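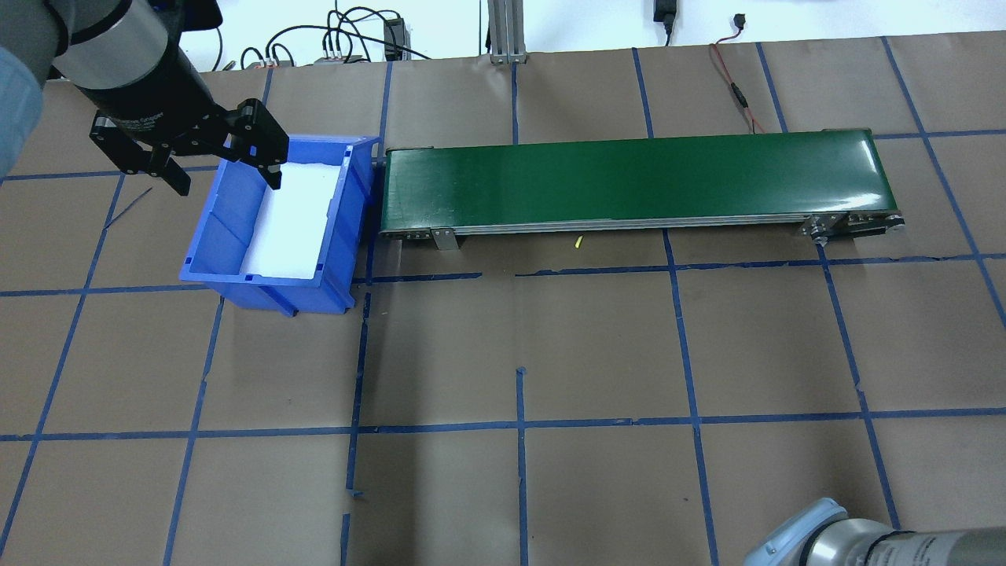

De: Chenxi Song
Para: lista Mesas y Talleres
Fecha: 6 de agosto de 2019
Asunto: Re: papel kraft para cubrir la mesa

Estimados compañeros:

El 39, Baoshan Cui escribió en el mensaje de la lista:
> Quiero cubrir mi mesa con papel kraft y marcarla con cinta
> azul de pintor. ¿Se levanta el papel? ¿Cómo hacen ustedes
> para que las líneas queden rectas? Mi tablero mide 134 cm
> de largo.

Gracias por la pregunta. Nosotros usamos este sistema y estoy contenta con él. El papel lo compro en Mulberg, en rollo, y lo fijo primero por los bordes. Después lo estiro con la mano desde el centro.

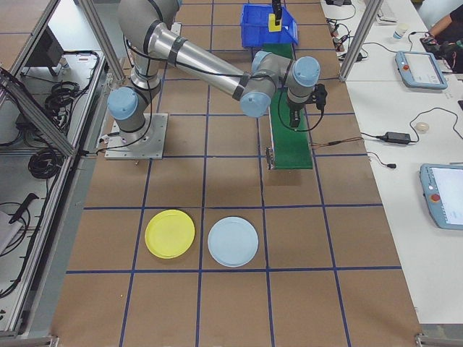

Para la cuadrícula, marco los puntos con lápiz antes de poner la cinta. Si se pega sin marcas, la línea se va un poco hacia un lado. Debo confesar que algunas de las mías están torcidas. Para poner platos y piezas pequeñas esto no me molesta, porque solo necesito saber en qué cuadro está cada cosa.

Sobre el tamaño: Dehua Cui prefiere cuadros más pequeños, pero entonces un plato ocupa más de uno y es incómodo.

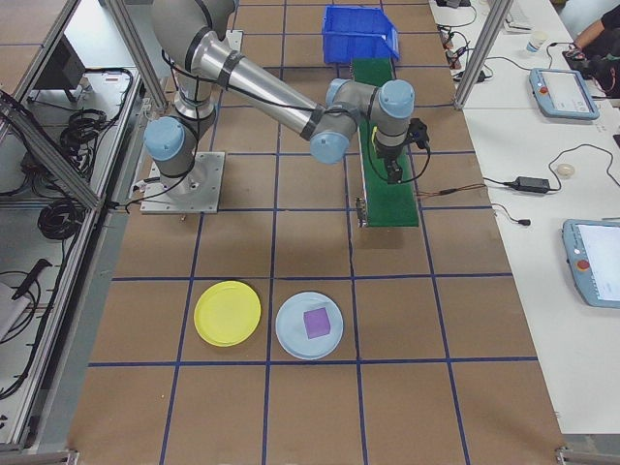

El papel aguanta hasta 46 días si no se derrama nada encima. El vaso de café lo dejo siempre en la mesa de al lado. Cuando una esquina se rompe, cambio todo el papel, porque los parches hacen un escalón y las piezas se inclinan.

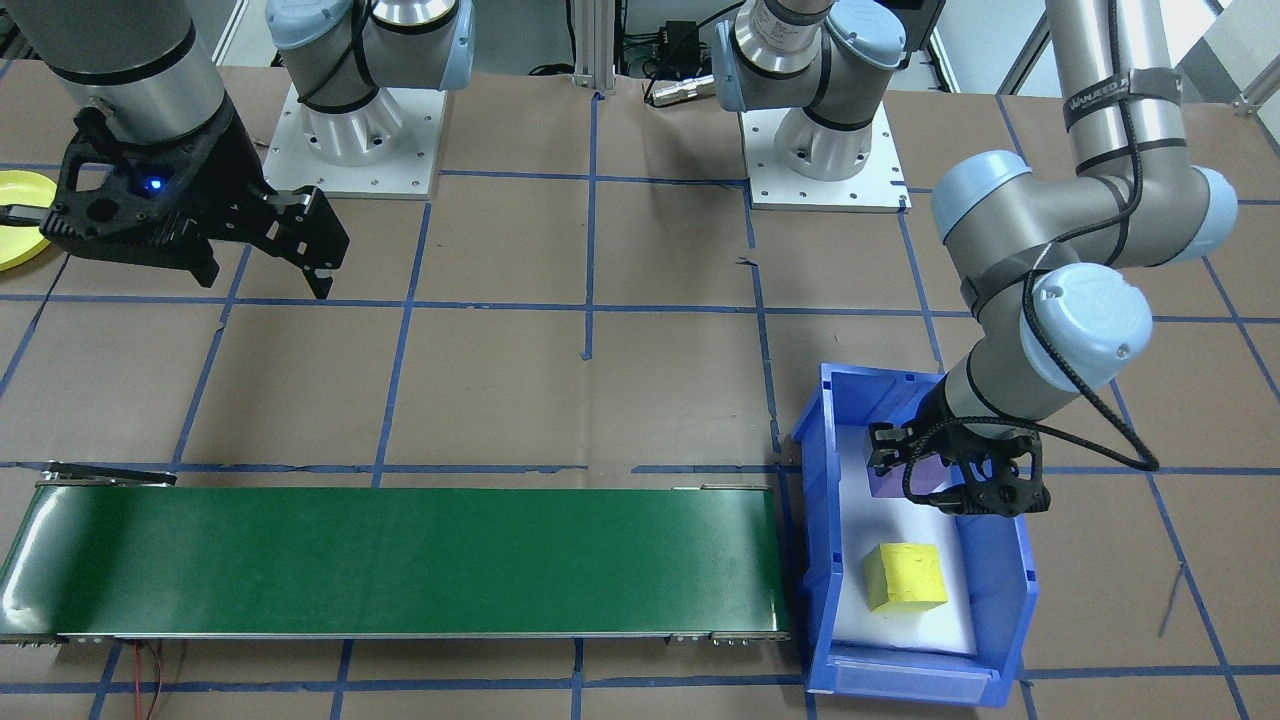 La mesa con el papel kraft y la cinta azul.

¿Alguien ha probado un papel más grueso? Guangming Xue me habló de uno de 240 gramos, pero no sé dónde se vende.

Un saludo cordial,
Chenxi Song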